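4.2 The padlock on the table

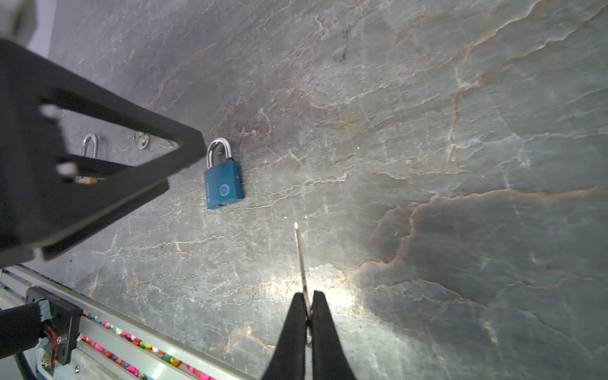
Figure 3. Teal padlock lying on the stone-patterned tabletop, shackle closest to the top; a thin silver pin is held upright nearby.

Why do people keep padlocks they can no longer open?

Mostly because throwing out a lock feels like admitting the key is gone for good, and a drawer costs nothing to close.

Our respondents gave longer versions of that answer. Of the 226 households in the Torkasside survey, a good many owned a padlock with no known key, and several owned a key with no known padlock, which they had labelled with great care. One man had kept his grandfather's bicycle lock, bought in 1939, through four moves and two marriages. The bicycle had not made it past the first.

We asked people to bring these objects to a kitchen table and talk us through them. The table matters more than we expected when we planned the study. A lock on a shed door is part of the door, and hardly anyone looks at it. Laid flat on a tabletop, like the teal one in Figure 3, it becomes a small, heavy, slightly accusing thing with a keyhole at one end. People picked their locks up and weighed them in the palm. They tugged the shackle, as though it might have had a change of heart since the last tug.

Interviews were planned at 30 minutes and ran closer to 50, the overrun being taken up by searching. Ánh Văn, who did most of the home visits in January, began noting where participants looked first. The answer was the kitchen drawer, followed by the other kitchen drawer. Jars came next, then coat pockets, then a biscuit tin said to contain buttons. Keys did turn up this way, though seldom the right ones.

Thin metal objects deserve a word of their own. Many participants held on to pins, bits of wire and straightened paper clips, on the theory that any of them might do in place of a key. A pin of the kind seen in Figure 3 has a persuasive look about it: bright, pointed, apparently made for getting into something. Kiều Đồng's coding scheme first filed these under "tools", then under "hopes", and the second label survived review.

Colour played a practical part. Households with more than one lock relied on it to tell them apart, and spoke of "the blue one" or "the gym one" long after the gym had closed. Maker's names were hardly ever used, even where a logo sat in the middle of the body. Printed text along the side was, by general agreement, too small to bother with.

We return to the sorting of keys in Section 4.3, where the biscuit tin is treated at greater length.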